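Flevavow wants $70 for a sourdough starter that is supposedly 200 years old. I don't buy it. Feed anything flour and water every day and within a month you've got your own kitchen's bugs, whatever the label says.

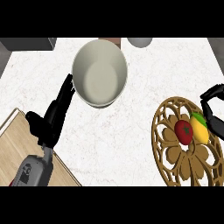 I ran mine next to a $7 packet from the Fullow co-op from February on - same flour, same oven. My loaves came out the same. The Flevavow page claims 2000 happy bakers. Fine, but did any of them try the cheap one?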